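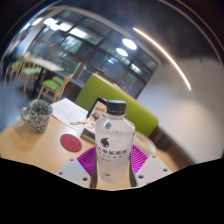
Stop buying the kits

Every March the craft shop near me fills its front window with beginner macrame kits and every March I get three or four emails from people who bought one and gave up. So, this again.

The kits are bad. Not all of them, most of them. You get a bag of cord, a dowel, a folded sheet with drawings the size of a postage stamp, and a picture on the front of a wall hanging that took someone a week. The Drudgate one is the worst I've tried. The cord comes precut. Sounds handy. It means if you botch your first row of square knots and fray the ends picking them out, you're short, and there's no spare in the bag. I was short by the second evening and I've been tying knots since high school.

Lerneo's is a bit better. Nicer cord, softer colour. But the instructions go from a lark's head straight to a double half hitch in one drawing, no arrows, and a beginner can't tell which cord is holding still and wich one is doing the work. That's the whole knot! If you don't know your holding cord you're just making tangles.

What I'd do instead. Buy a roll of plain cotton cord, 6 mm if your hands are sore or you're impatient, thinner later on. Find a stick. Cut four lengths, fold them over, tie square knots until you can do it while talking to someone. Then undo the lot and do it again. Cord costs next to nothing this way and you can waste it, which you need to do. I must have wasted 200 metres before my tension evened out and I don't regret a centimetre.

People say the kit gets them started. Maybe. Anselmo Bermúdez runs the Thursday table at our library and he disagrees with me on this, says a beginner wants a finished thing to take home and a roll of cord is too much like homework. Fair enough. I've seen his lot walk out with their little plant hangers, pleased as anything. But he sits beside them. The kit on its own doesn't sit beside you, and when row two goes crooked you've got a folded sheet and that's it.

Other thing that bugs me is the size. Why is it always a wall hanging? Huge, slow, needs a wall. Start with a key fob. Ten minutes, done, ugly, make another. By the fifth one it's not ugly. Kendia used to sell a fob pattern on a single card, one side the knots, other side the lengths, and it taught me more than any booklet. Cant find it anymore. If you've got one in a drawer, photocopy it for a friend.

And don't get me started on the combing. Half these kits want a big fluffy fringe and put in a cord that's braided, so it won't comb out properly, it just goes to fuzz. You want single strand for fringe. Should be on the box. It isn't.

Anyway if you've already got a kit for a birthday, fine, use it. Take the cord out, bin the sheet, make fobs. Keep the dowel, it's a decent dowel.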